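I'd been after something for hauling the shopping in from the car without the bags tipping all over the boot, and I ended up with the Maklow cardboard tray boxes. They come flat in a pack of 3, and I paid a bit extra for the low ones (the tall ones just turn into a black hole for tins, in my experience).

Folding one up takes two goes the first time and hardly any after that. The handle slot has a tab you push inward, and I love that bit! It gives your fingers a rounded edge to grab, so no more red lines across the knuckles when you're lugging it up the driveway.
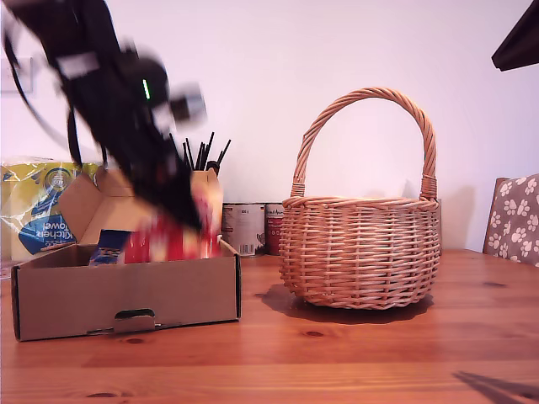

I've had mine going since June and the first one is still my favourite. It goes from the car to the table and then straight back out again, and being low you can see what you've got at a glance. Kitchen towel is too bulky once there are groceries in there, so that rides beside it.

My grumble is the flaps. They don't like staying down, and I wish Maklow had scored them a little deeper. Still, I'd buy them again.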